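Home | Fight nights | Guides | Gruko box | Contact

Section 4: Getting the Gruko box ready for fight night

I've set this box up more times than I care to admit, mostly at the Jelgate gym where we put the cards on the big screen, and I still keep these notes next to the TV. They're for version 2 of the box – the one with the flat remote. If yours has the round remote, go see Section 3.

Before you start

You'll need your pass code (it's in the email from Trinden, usually near the bottom), a network cable if you can get one to the TV, and an hour to spare. Please don't start at ten minutes to the first bout. I did that once with a full room behind me and Urmila Bajpai reading the error messages out loud!

1. Plug the box into the TV first, then into power. The light goes orange, then green.

2. Pick your input on the TV. If you get a gray screen, give it a minute before you start pulling cables.

3. On the Gruko home screen, go to Settings, then Network. Choose Wired if you have the cable in. Wi-Fi works fine for the undercard at my place and then gets choppy right when everybody in the building gets home.

4. Run the update. Mine sat at the same spot for ages and I thought it had died – it hadn't, so leave it alone.

Caution: Don't unplug the box during an update. Thijs Vanhove did, and we had to reset the whole thing from scratch.

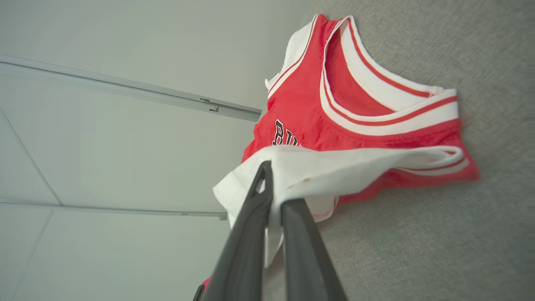 5. Go to Live Events and open channel 107. You should see a countdown clock and the name of the card. If it says "Not available in your area," check the country under Settings, because the update sometimes wipes it.

6. Type in the pass code, all capitals, no spaces. You get 4 tries before it locks you out for the night, so have somebody else read it to you (Ximena Carrillo is our code reader and she has never gotten one wrong).

7. Let the countdown page play for a bit and set your volume. The walkout music is a lot louder than the commentary, so I set mine on the music and turn it up later.

Note: One pass covers one screen. If you're showing the card in a gym or bar you need the venue pass, and that goes up to 500 seats. Ask for it by Wednesday of fight week, as the desk gets slow after that.

If the picture freezes

Back out to Live Events and go in again. Your code is saved, so you won't use up a try. Still stuck? Hold the power button until the light goes orange, let go, and start over from step 5. You'll miss a round, maybe, but you can catch it on the replay, which shows up under My Passes the next morning.

Recording the card is in Section 5.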